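Dineo Tshabalala lleva tres años intentando que un brazo robótico aprenda a coger cosas sin que nadie le diga cómo. Su grupo trabaja en Voridon, y el método que acaban de dar a conocer, Clemirance, parte de una idea fácil de contar: el robot prueba, falla casi siempre al principio y guarda todo lo que ha hecho para entrenarse con ello más tarde.

«Lo que cambiamos nosotros es qué se hace con los fallos», explica. «En muchos trabajos el intento fallido se etiqueta con un cero y ya está. Un agarre que se escapa en el último momento y otro que ni siquiera toca la pieza valen lo mismo. A nosotros nos parecía que ahí se perdía información».

Clemirance reordena los intentos según lo cerca que estuvieron de terminar bien y entrena primero con los mejores fallos. La red que calcula esa cercanía se llama Liltum y se ajusta aparte, con 130 episodios revisados a mano. Tshabalala reconoce que esa revisión fue la parte más pesada. «La hicimos entre dos personas, y no siempre coincidíamos. Cuando no había acuerdo, el episodio se quedaba fuera».

La tarea que eligieron consiste en coger bloques alargados de una cubeta y pasarlos a la contigua. Cuando la primera se vacía, el robot empieza en sentido contrario, de modo que nadie tiene que recolocar las piezas. Eso permite dejarlo funcionando muchas horas seguidas. 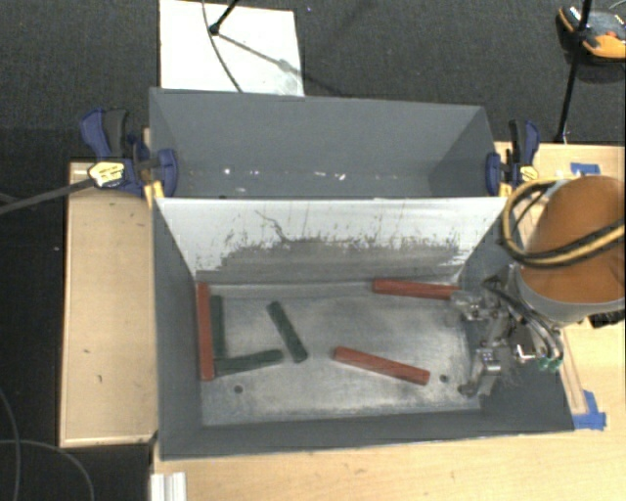
Los bloques dan más trabajo del que parece. Si uno queda pegado a la pared, los dedos de la pinza no tienen sitio para entrar por ese lado, y si dos están en contacto es fácil empujar uno al intentar coger el otro. «Un bloque suelto en medio de la cubeta lo coge cualquier sistema decente», dice Tshabalala. «Nos interesaban los otros casos, los de la pared y los que se tocan. Ahí el robot tiene que aprender a mover primero la pieza, y ese movimiento previo no lo programamos».

Según cuenta, ese comportamiento empezó a verse después de 500 episodios. La pinza apoyaba un dedo en el extremo del bloque, lo giraba un poco y luego cerraba. En la versión de control, entrenada con los mismos datos pero sin reordenar, no apareció hasta el episodio 651. Tshabalala pide prudencia con esa comparación. «Son 3 repeticiones por método. Me gustaría tener más antes de decir que la diferencia es siempre de ese tamaño».

También hay cosas que no han funcionado. El equipo intentó usar Liltum sin volver a ajustarla con piezas cilíndricas, y las puntuaciones dejaron de tener sentido: daba notas altas a intentos en los que el cilindro salía rodando. Con otra pinza, más ancha, el resultado fue algo mejor —aunque todavía por debajo de lo que esperaban—.

El código de entrenamiento se publicará en diciembre dentro de Cunha, el repositorio del grupo, junto con los episodios revisados. Los vídeos completos tardarán más, por una cuestión de espacio en los servidores.

Tshabalala trabaja ahora en reducir la revisión manual. Quiere saber si bastaría con la mitad de los episodios, elegidos con mejor criterio. «Tenemos una primera prueba hecha y el resultado es dudoso», dice. «Hay que repetirla con las cubetas en otra posición, y eso supone volver a calibrar el brazo».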